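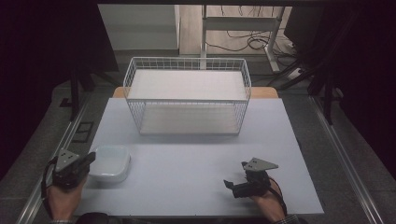
Two hand-held grippers at work over the bench, with the wire basket and a small white container. Photo: Ernholm

PRESS RELEASE
For immediate release, 23rd April

Ernholm opens orders for the Wiriya hand-held gripper kit

Hello from the workshop! I'm Vanderleia Amaral, I look after products at Ernholm, and I've been given the job of telling you that the Wiriya kit is on sale from this morning. I asked if I could write the announcement myself instead of sending it out to an agency, so if it rambles a bit you know who to blame.

Wiriya is a pair of grippers you hold in your hands, one left and one right, for people who want to show a robot how a job is done. You pick things up with the jaws, move them where they need to go, and the kit records what the jaws did and where they went. The recording then goes to whoever is training your robot. We've been making and selling grippers for robot arms for years, and customers kept asking for a version they could simply grab hold of (Odair Vieira, our lead engineer, had been asking for one even longer, and had half a design in a drawer).

It's a cabled kit, and yes, we did argue over that. Batteries make a gripper heavier and they always seem to run out ten minutes before lunch. The cable comes off the back of the handle and runs along your wrist, and after a morning with it I stop noticing mine. If you're left-handed there's nothing to swap over, you just let your left hand do the fiddly bits.

Most of our own testing has been plain tabletop work with baskets, tubs and trays. Wire baskets are a favourite with Odair as the thin bars are awkward to get hold of cleanly, and he reckons that if a person can't do it comfortably with the grippers then there's no point asking a robot to learn it. Small plastic containers are nearly as bad. We changed the shape of the jaw tips twice over the winter, and the set we're shipping is a good deal better on thin edges than the one some of you tried at our open day in December. Thank you for being so frank about that one!

What's in the box:

Two Wiriya grippers, left and right
Two cables and a recording unit
A spare set of jaw tips
A printed setup guide, 27 pages, with proper drawings
One year of the Rorgate software, which sorts and trims your recordings

A word on Rorgate, as it's the bit people ring up about. You can play back a session, chop off the part where you were scratching your nose, label what's left and export it. It runs on an ordinary office computer. Carry on with it after the first year if you like it, and if you'd sooner use your own tools the raw files are yours and always were.

Our first outside customer is Fillusex, who pack mixed household orders and have had an early kit on loan. Their team recorded 3704 short demonstrations with it, and sent back a list of complaints which Odair pinned up over his desk and worked through from the top. The softer grip on the handles came from that list, and so did the longer cables.

"I wanted something you could hand to a person who packs boxes all day and have them forget it's a gadget," says Odair. "They know the job far better than I do. The handles took longer to get right than the electronics, and I'd still like another go at the thumb rest."

He will get his other go, by the way. A new thumb rest is being drawn up now and anybody who buys from this first batch will be sent one free of charge when it's ready.

The first batch is 245 kits. Orders are taken through the Ernholm website or over the phone, and we're sending them out in the order they come in. Schools and colleges can ask for a kit on a month's loan before they decide, please just tell us what sort of work you have in mind so that we can pack suitable jaw tips.

If you write about this sort of thing and would like to try a pair, get in touch and we'll find you a slot at the bench. I'm happy to talk about prices, delivery and Rorgate. For anything with a circuit diagram in it you'll want Odair, who is easiest to catch in the afternoons.

Press contact: Vanderleia Amaral, Products, Ernholm
Technical questions: Odair Vieira, Engineering, Ernholm

Ends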